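Cómo preparar una ruta de prueba en el simulador de Drelunard

Inicio > Tutoriales > Simulador doméstico

Escrito por Radoslava Hrnčiar. Actualizado el 4 de septiembre de 2026

Este tutorial explica cómo preparar la primera ruta en el paquete doméstico de Drelunard, el simulador que uso desde hace varios meses para probar robots móviles antes de llevarlos a una casa verdadera. Es para personas que ya instalaron el programa y tienen una licencia activa, o la licencia de prueba, que es suficiente para todos los pasos de esta página. Si todavía no lo han instalado, lean primero la guía de instalación y vuelvan después.

Yo trabajo con la versión en inglés, así que los nombres de los menús los escribo como aparecen en mi pantalla.

Lo que se necesita

Una licencia de Drelunard (la de prueba dura 21 días).
El paquete de viviendas Litamstead, que se descarga aparte.
Un modelo de robot con base móvil. Yo uso Grīnberga, que viene incluido.
40 GB libres en el disco.

Paso 1. Abrir la vivienda

En el menú File elijan Open dwelling y después la carpeta de Litamstead. La primera carga es lenta. Cuando termina, el programa coloca la vista en la cocina, y conviene dejarla allí un momento para revisar que todo se ha cargado bien: las texturas de la pared, los muebles y los objetos pequeños sobre la isla. Si un objeto aparece completamente blanco, la descarga del paquete quedó incompleta y hay que repetirla.

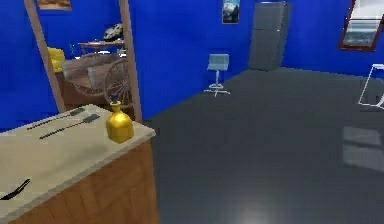 La cocina de Litamstead, con la isla a la izquierda y la zona libre de suelo hacia el frigorífico.

Para una ruta de prueba me gusta esta cocina porque tiene bastante suelo despejado y, al mismo tiempo, una esquina de la isla que obliga al robot a calcular bien el giro. También ayuda que hay objetos muy diferentes sobre la encimera. La botella amarilla tiene brillo y los utensilios negros son delgados, dos casos que a mi detector le cuestan bastante.

Paso 2. Colocar el robot

Abran el panel Agents y arrastren Grīnberga a la zona libre del suelo. El círculo que sale debajo del modelo debe quedar verde. Si está rojo, la base toca algún mueble; muévanla un poco y esperen, porque el color tarda en cambiar.

Después fijen la altura de la cámara en Sensors. No recomiendo dejar el valor de fábrica. Yo pongo 80 cm para las pruebas de navegación y la subo cuando quiero trabajar con la encimera.

Paso 3. Marcar los puntos de paso

Con la tecla W se añade un punto en el lugar del cursor. Para la primera ruta pongan pocos, no más de 8. Yo hago así:

un punto cerca de la esquina de la isla, con espacio para girar;
uno delante del taburete gris azulado;
uno delante del frigorífico;
el último junto a una puerta abierta.

Guarden la ruta con un nombre sin espacios ni acentos. Esto me hizo perder una tarde entera: el archivo se guarda, pero luego el programa no lo encuentra y el mensaje de error habla de otra cosa.

Paso 4. Revisar la vista en las puertas

Las puertas son el lugar donde más rutas fallan, al menos en mi experiencia. Lleven el cursor de tiempo al último punto y abran la vista de cámara. Hay que comprobar que la hoja no ocupa el camino de la base, que la manija se distingue de la madera y que se ve la franja del umbral. Con una puerta clara y una manija negra la segunda comprobación es fácil, aunque la textura salga un poco borrosa. Si quieren más nitidez, suban Texture quality a High, pero el cálculo va a tardar más.

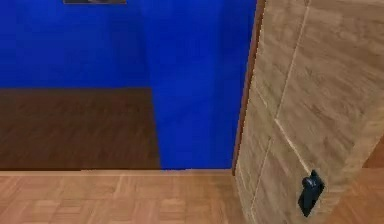
Paso 5. Ejecutar y leer el informe

Pulsen Run. Al final se abre el informe con los contactos, el tiempo de cada tramo y los puntos no alcanzados. Un contacto marcado en amarillo es un roce y uno marcado en rojo detiene la ruta. Corrijan primero los rojos, siempre desde el principio de la ruta, y vuelvan a ejecutar.

El informe se puede exportar en CSV. En noviembre publicaré la segunda parte, con la vivienda Sillville y el uso del brazo.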